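FOR IMMEDIATE RELEASE – Apr 11, 2018

Zundside announce second album, "Boros", plus 62 live dates

Afrobeat and brass five-piece Zundside are back. New record out in December on Condby Records. Eleven songs, all cut to tape, horns in one room.
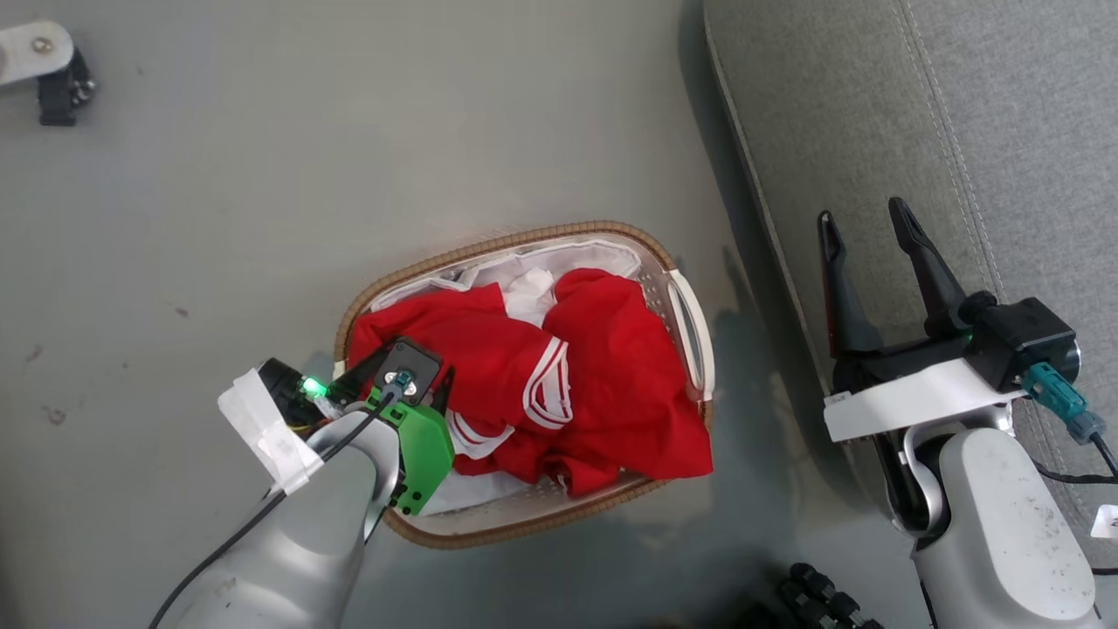 By Orsolya Kiss

Singer Mitiku Lemma wrote most of it on the road. Trumpet lines by Yaw Tetteh, who also produced. "We wanted it loud and a bit rough," says Tetteh. "First takes, mostly."

Lead single "Prutisano" goes to radio this week – video to follow. 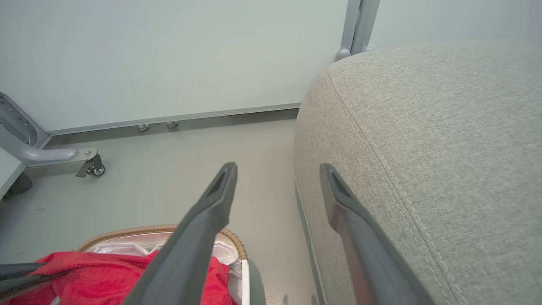 Condby Records Press & Promotions Dept.

Launch show is a small one. 200 tickets, door sales only, no guest list (sorry). Support from fiddle player Mariann Pintér, playing solo.
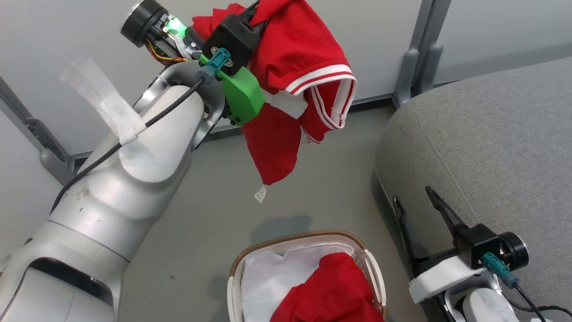
Vinyl is limited to 171 signed copies, max 2 per order. Black only, gatefold sleeve, lyrics printed inside. Tour dates go up on the label site tommorow.

Review copies and interveiw requests: Andor Pintér, Condby press desk. Please say which format you need.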